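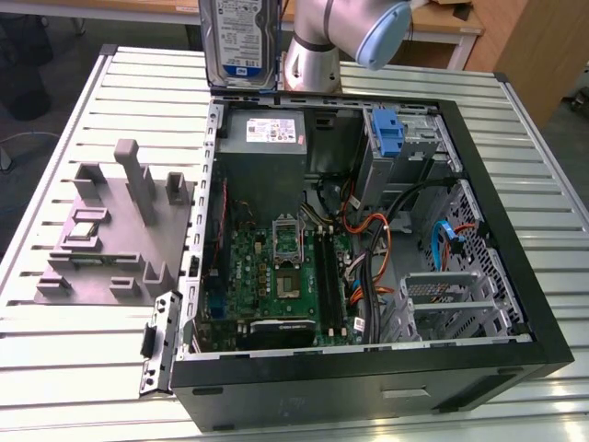
Chapter 3 is about reading the skin before a chemical peel. A peel is a controlled injury, and the person who applies it must decide beforehand how deep this injury should go. This decision is made from outside. When a desktop computer lies on its side with the panel removed, the power supply, the green motherboard and the two memory slots can be pointed at with a finger, and the learner sees at once where each part sits. The skin gives us no panel to take off. We have its surface, we have what the client tells us, and we have a small patch test behind the ear. From these the practitioner must form an opinion about layers which remain hidden during the whole treatment.

In the previous chapter we looked at the epidermis and the dermis as they appear in a drawing. A drawing is clean, and the layers in it have the same thickness from left to right. On a real face this is never so. The skin of the eyelid is very thin, the skin of the chin is much thicker, and the sides of the nose are oily even in persons who complain of dryness. A product that is mild on the forehead can be strong near the mouth. For this reason the students at the Caldeira school, where this course was first taught, learn to divide the face into zones and to write one line for each zone before they open any bottle.
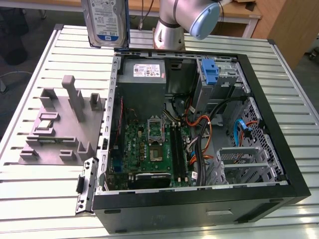
The line should contain the colour of the skin, the amount of oil, any visible marks, and the answer of the client to the question "Does this place ever sting?" This last item is often forgotten. Madalena Cunha, who taught the first groups, used to return the sheet to the student if it was missing, even when everything else was in good order. The reader will find a blank sheet at the end of the chapter and is invited to copy it.

Some words about the client's history. Certain medicines, among them isotretinoin, change the way the skin heals, and a peel may have to be postponed by months. The same is true for recent sunburn, for a cold sore which has not closed, and for waxing done in the same week. Clients do not hide these things on purpose. They simply do not think that a holiday in May has a connection with an appointment in a clinic. The question must therefore be asked in a plain form — "Have you been in the sun?" — and it must be asked again on the day of the treatment.

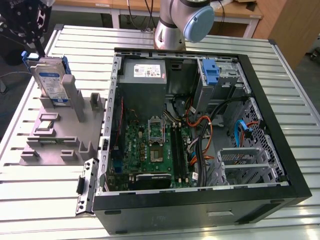
3.1 Light and position

The examination is done with the client seated, the hair held back and the face washed with a neutral cleanser. Wait until the redness from washing has gone. A lamp of 1,000 lux at the level of the face is enough for this work. With 300 lux, as in many ordinary rooms, small vessels are easily missed, and with 200 lux it is difficult to judge the colour at all. The lamp should be placed first in front and then at the side, so that raised scars throw a little shadow.

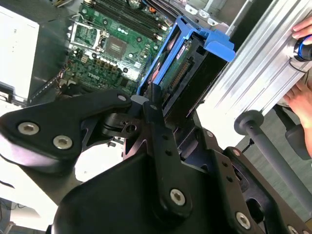
Begin always with the forehead and go down. Stretch the skin gently between two fingers and let it go. If a red mark remains after the fingers are taken away, note this on the sheet, and choose a weaker solution for the patch test. Do not press on inflamed spots. With older clients the stretching must be very light, particularly at the temples and under the eyes.

The magnifying lamp comes last. Beginners like to take it first, and then they see so many pores that they lose the general picture of the face. Look with your own eyes, write, and after this take the lamp and correct what you have written. The corrections should be made in another colour, and the first notes should stay readable under them.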